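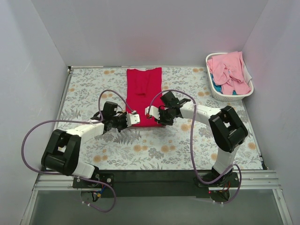
Fig. 2. Both arms at the lower edge of the red garment, fingertips facing each other.

Week 2 handout: comparing fingertips on cloth
June 2023

Okay, grippers! I get asked a lot why we spend a whole session on fingertips when the arms cost so much more. Try picking up one layer of a shirt with the wrong tip and you'll see.

We're testing two sets, the Clurel and the Bikow. Each pair of you gets 28 grasps per set, same garment, same starting spot. Log every try in the Jenila sheet, even the ugly ones – I want the misses as much as the catches.

Watch the hoses. They need enough slack for the elbow to swing, and a tight one will tug the wrist off target (I lost most of an afternoon to this in May).

Score a grasp as good only if the cloth stays held for the full lift. Bunched fabric counts, but write "bunch" next to it.

Kgomotso Buthelezi has the spare tips. Bring your sheets on Thursday, and read the Mtshali notes up to the part on slip.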